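Okay, I read the Hunow investor update over lunch so you don't have to. Small thread. Well, it was going to be small.

For anyone who doesn't follow mid-size retailers for fun (hi, my hobby is very cool), Hunow sells kitchen stuff and small furniture, and this spring they bought Bredavine, the garden chain. The update went out this morning, 13 June 2024, and it's the first one with both companies in it.

First sentence of the release runs 60 words. I read it aloud to my desk neighbor and had to take a breath in the middle. It has "synergistic" in it, and "omnichannel," and "journey," and I still couldn't have told you what they sell.

What they mean, as far as I can tell: they're going to put plants in the kitchen stores and pans in the garden stores. That's the strategy! I don't even hate it! Just say that!

Further down you get "a right-sized physical footprint going forward." That's store closings. It's always store closings. They don't give a number in the release, you have to open the slides and go to the appendix, where there's a map with some dots in gray and a legend in the tiniest type you ever saw.

So the combined chain has 468 stores today and the gray dots are the ones "under review." I'm not going to squint at a map and give you a total, I'd get it wrong and somebody's cousin works there.

My friend Rosângela Brandão ran a Bredavine store before she moved over to wholesale, and I sent her the slides. Her whole reply was "so which ones have a loading dock." Which is a much better question than anything the analysts asked on the call.

Because the thing about garden is the pallets. You can't run bagged soil through the front door of a mall store between the blenders. If they keep the wrong buildings, the plan falls over by the first warm weekend of the year, and I couldn't find the word "dock" or "soil" in the whole deck.

Then there's the loyalty card. Hunow has one, Bredavine has one, and they're merging into a thing called Flarix. Flarix! It sounds like something you'd take for your knees. "Flarix is more than a program, it is a relationship." Ma'am, I bought a colander.

And points from the old Bredavine card convert "at a competitive rate." Competitive with what? Who's the competition, it's my own points. Mom has 3,000 of them saved up for a bench and I'm not telling her until I know what they're worth.

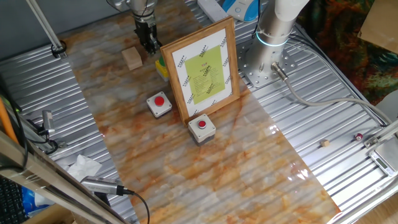
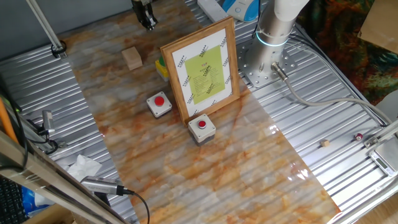
Back to Hunow. The new CEO is Emerson Guimarães, who came over from the grocery side, and I'll give him this, he talks like a person when he's off script. Somebody on the call asked him about prices and he just said "they're going up a bit in the fall." Eleven seconds, done. Then the written version came out and it was "calibrated value architecture." If you want my dream press release, it's the lime-green paper in that second shot: small red heading, a few lines of text, stop. Put it in a wooden frame and stand it up in the lobby, Emerson. Your staff would be thrilled.

Where was I. Prices. So the fall increase is real and it starts in October, and it's mostly on the house brand, Meireles. That's the cookware with the blue handles. If you've been eyeing the big stockpot, that's your cue.

What I can't work out is why you'd raise the house brand first. That's the stuff people come in for! Everybody I know who shops at Hunow goes in for a Meireles pan and walks out with a lamp. Make the pan more expensive and maybe you don't sell the lamp either.

Ghizlane Tazi, who I used to share an office with and who does retail pricing for a living, thinks it's the opposite. She says the house brand has been too cheap for years and shoppers won't blink, and the outside brands would be a fight with every supplier. Fair. She's usually right about this stuff and I'm usually the guy with a lamp.

A few people are asking about jobs. The release says "no material impact on store-level team members in the current period." Read it slowly. Store-level. Current period. So head office should probably be nervous, and stores should be nervous a little later. I hope I'm wrong on that one.

There's also a line thanking Edileuza Furtado for her "many contributions as she transitions to pursue other interests." She built the Bredavine garden centers from 5 shops up to what they are now. She gets one line, under the paragraph on warehouse software. I thought that was pretty cold.

Compare that with the new chief brand officer, Tsutomu Sekiguchi, who gets three paragraphs and a quote about "unlocking delight at scale." He might be great at the job! I have no idea. But I'd bet lunch he never said those words out loud in his life.

Things in the deck I did like, so I'm not just a grump. They're keeping the repair counter at Bredavine, mower blades and all that, and they're going to try it with kitchen knives at a few Hunow stores. Sharpening while you shop. I would go every month. I would bring my neighbors' knives.

They're also dropping the paper catalog, which I'm sad about, but they're putting the planting calendar from the back of it up for free as a printout. Mine's been on the fridge so long the tomato part is just a stain.

Someone asked if I own shares. No. I own two stockpots and a wheelbarrow.

Also yes, I know all companies write this way. I used to write this stuff myself for a bank, and the way it happens is you start with a normal sentence and then six people each add a word so they can say they saw it. By the end it's soup and everyone has signed off on it.

Next update is with the fall numbers and I'll probably read that one too. If anybody finds out the points rate before then, please message me. Mom is asking about the bench again.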